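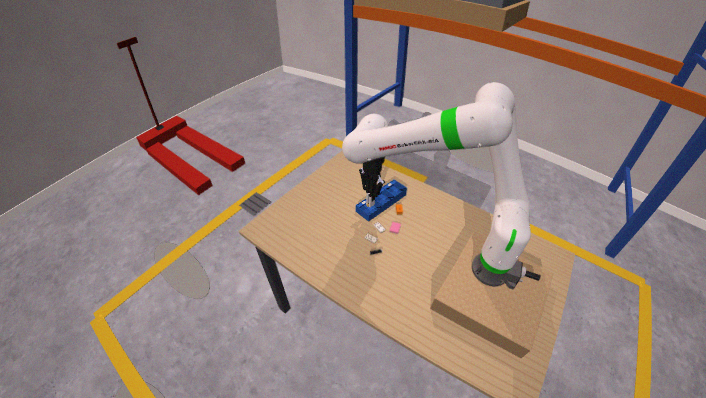

A reader replied to my last thread to ask when a machine will finally do the end-of-day tidy in a small workshop, and added that if it can weld a car it can surely put a few bits back in a tray. Such a fair question, and I've been chewing on it all week, so make a cup of tea and bear with me - this may go on a bit.

Home Threads Workshop Kitchen About Search
Filed under: Robots & Everyday Jobs

2.
Welding a car is hard, but it's the same hard every time. The door arrives in the same place, held by the same clamps, and the arm goes through the same moves until somebody changes the model. My bench at Bedstead (we mend lamps, clocks and the odd music stand) has never looked the same two evenings running, and I'm the one who messes it up!

3.
So I've been following the simulated work quite closely, where you get an arm, a table and a handful of small odds and ends, and the job is simply to put things where they belong. I like it because it's so close to what I do at closing time. You look at the mess, you pick a thing, you work out which way round to hold it, and you try not to knock over its neighbour on the way.

4.
People always look at the arm, which I understand, but the arm has been good for years. It's the last couple of inches I watch. Two straight fingers have to come down on a little cube, then on something round, then on something flat that hardly stands up off the table at all. Try it yourself with two rulers and a domino and you'll have a great deal more sympathy for the machine, I promise.
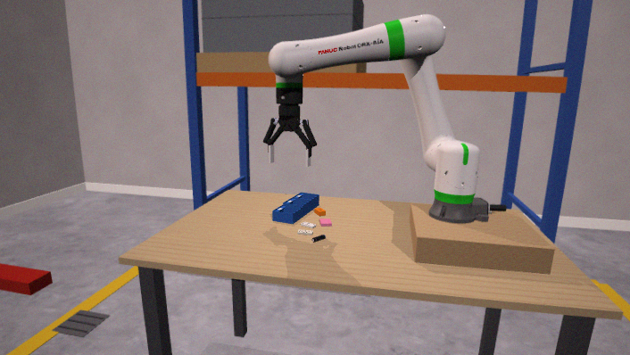
5.
Now, what do people selling these things say? I had a long chat with the Jotovance stand at a trade day in September and they were lovely, and very frank. Their view was that sorting known parts is ready for a patient customer, and sorting "whatever's there" is not. Sunix were rather more bullish, but then they'd brought a demo with four objects in it and wouldn't let me add my keys.

6.
I did my own sums, for what they're worth. Over one fortnight I wrote down every item I put away at closing, and it came to over 310. Of those, 123 were screws and washers, which I'd hand over to a machine tomorrow. The rest were all sorts - springs, shades, a glass eye from a toy bear - and I honestly wouldn't know how to write down the rule for where half of them go.

7.
And that's a bit of the job I think gets skipped. Getting hold of a thing is one skill, knowing where it lives is quite another. Take a tray with three compartments and a little yellow T-shaped peg in the top one. Do the dominoes on the table go in with it, or in the next one down, or do they not belong in the tray at all? I'd want to ask.
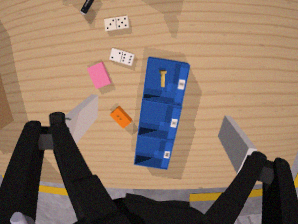 I'd want to ask about the pink piece and the orange one as well, and I've been tidying benches for 20 years. My hunch is that a machine which stops to ask will be welcome in small shops long before one which guesses.

8.
At home I'm gloomier, I'm afraid. Tanui has a kitchen helper on its waiting list and I've put my name down, mostly for emptying the cutlery rack, and I shall report back if it ever turns up. Socks I've given up on for now.

9.
So, to my reader: screws and washers soon, I think, if you keep your bins where they are. The rest of the bench is still yours and mine for a good while. Do tell me which job you'd hand over first - I read all the replies, even the cross ones.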